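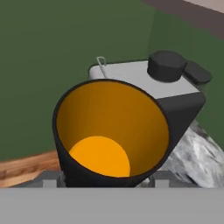
Frequently asked questions

Coffee equipment hire from Bratus

On this page we have collected the questions which our customers ask most often before they hire a coffee machine or a grinder from us. If you do not find your answer, please write to us with the form at the bottom of the contact page.

Who can hire from you?

Anybody with an address in our delivery area: small offices, village halls, market stalls, private parties. You do not need to be a company. For private persons we ask for a copy of one identity document and a proof of address.

What is the shortest period?

The shortest period is 2 days. The longest is 52 weeks, and after this we make a new contract with you. Many offices take the machine for a long period and return it before the summer holidays, and this is also fine for us.

Which models do you have?

We have three families of machine. The Stamwood is a simple filter machine for people who want a big pot and no buttons. The Furnwood makes espresso and has a steam pipe for milk. The Ahuja is for larger events and needs its own water connection, so please look at your kitchen before you order it.

How many cups can I make?

The Ahuja can make up to 600 cups in one day if two persons are working with it. The Furnwood is slower, and we recommend it for offices with not more than nine coffee drinkers. With the Stamwood it depends mostly on how quickly you can fill the water.

Is coffee included in the price?

No. You can order beans or ground coffee together with the machine, or you can use your own. Please do not put flavoured or oily beans into our grinders. The oil stays in the grinder and the next customer will taste your vanilla – we had this complaint more than once.

Do I have to pay a deposit?

Yes. The deposit is written in your offer and depends on the model. You receive it back after we have checked the machine, normally in the same week. If something is missing, for example the drip tray or the measuring spoon, we take only the price of this part.

How do I prepare the place?

The table must be strong and level. Leave a hand's width free behind the machine for the air. The socket should be near, and we ask you not to use an extension cable with a kettle or a heater on it.

Can I use tap water?

In most of our area the water is quite hard. For a weekend this is no problem. For longer hire we give you a filter, and you should change it every two months. A new filter comes by post and you do not pay extra for it.

The machine shows a red light. What should I do?

First look if there is enough water in the tank and if the tank is pushed in completely. Then switch the machine off, wait one minute and switch it on again. If the light comes back, call us. Please do not open the housing yourself, also when you are good with tools.

Must I clean it before I return it?

Please empty the water and the coffee grounds, rinse the milk pipe and wipe the outside with a soft damp cloth. Do not use scouring powder. The deep cleaning is our work and it is included in the price.

When do you deliver?

Between 8 in the morning and 4 in the afternoon. If your event begins early, we bring everything the day before. In December we are very busy, so for Christmas parties it is better to book in October.

Can I cancel?

Until one week before delivery you can cancel without cost. After this we keep half of the hire price. If you want only to change the date, write to us – very often we find a solution and you pay nothing.

Can I buy the machine after the hire?

Sometimes. We sell used machines in January, and customers who have one at this moment can say first if they want to keep it. Ask us for the current price.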